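Student project report – final version
Working rules for recording clothes folding with a hand-held gripper
Group Zislow, Saturday, May 30, 2020

1. Why rules at all

We began recording in February with no written rules, only habits. Result: 351 recordings, 45 thrown out. Mostly small stuff – start pose different every time, fingers out of view, garment already moving when recording began. So we wrote a rule sheet, working name Dimton, and re-did the lot under it. This report is on the sheet, not on the learning software (Yeh, see seperate report).

2. Before the grasp

Rule 1. One garment per recording. Fold state written down first.
Rule 2. Jaws open on approach, both finger pads in view.
Rule 3. Don't tidy the room between takes. Background stays how it is, but no people and no post or papers with names on. 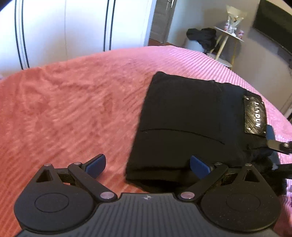

Fig. 1. Open jaws at a folded black garment, pink ribbed bedspread.

Rule 3 caused the most arguing. One half of the group wanted a plain sheet and bare walls. We kept real bedrooms in the end, the task is meant for homes. Brand patches on clothes are allowed but must go in the log, word for word. For the one in Fig. 1 that means LANDUN.

Dark clothes are a problem. Black cloth against a black tool, hard to see where one stops. Rule 4 therefore: dark items only on a lighter or coloured surface.

3. During the grasp

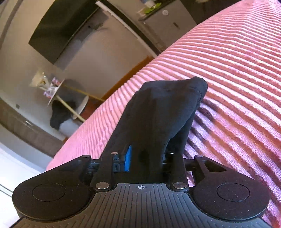 Rule 5 is about when a hold counts as a hold. First draft said "item is gripped", useless, two of us labelled the same takes differently. New wording: cloth between the jaws, and at least one pad visible against it. Blue pads help a lot with this – in Fig. 2 the strip of blue beside the black cloth is what a labeller would go by, the fabric near the gripper is nearly solid black. If no blue can be seen the take is marked "unclear" and goes to a second labeller. No guessing.

4. Still open

– No rule yet for dust on the tool. Wipe down before each session? Not agreed.
– Tovov checklist has 2 pages, should be one. People skip the back.
– Labeller agreement not measured properly, ran out of time.

Print this page | E-mail this page
Contact | © 2020 Group Zislow | Back to top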